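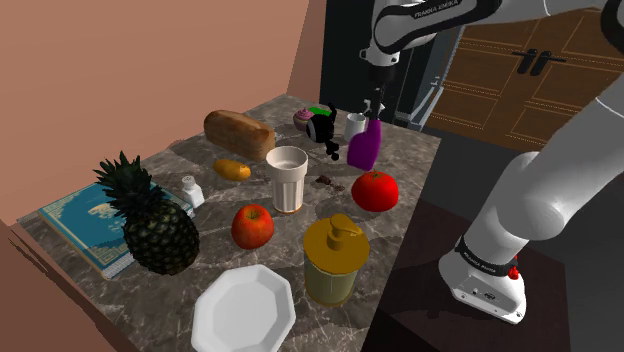
Skirent Counter Trainer, reviewed after two months in a canteen kitchen
Posted 20 Mar 2019

Verdict: worth having, if your canteen is getting an arm whether you like it or not.

Ours is. Griffiths, who run the catering at our Bindham site, decided last May that clearing and resetting the counters was a job for a machine. Before the machine comes the software. You get a pretend kitchen with a pretend Franka Emika arm standing beside the worktop, and you practise telling it what to pick up.

The mess is the best thing in it. I have worked counters for years and the people who sell equipment always demonstrate it on three clean cups. Skirent gives you a pineapple lying on a book, a spray bottle next to a mug, and a soap dispenser in among the fruit. Whoever built that has met our night shift.

The worst thing is the price. A licence is £1,175 and covers 2 seats, so eight of us take turns while the rest wipe down by hand, as before. The manual runs to 218 pages and has a fine long chapter on changing the colour of the menus.

What has changed at work so far? My job title, mainly. I am now a Counter Supervisor, and the thing I supervise is on a screen in the dry store. The younger ones have taken to it and get an extra hour off their feet each shift, and I won't sneer at that. Nobody's hours have been cut. We asked for that in writing and got it in an email.

I also tried the Widholm package, which is cheaper and loads faster, but its counters are so tidy I learned nothing.

Good: proper clutter, and you can save a layout and go back to it.
Bad: seats, manual, no undo button.

Four stars. I'd take one off for the dry store, but that's Griffiths' doing.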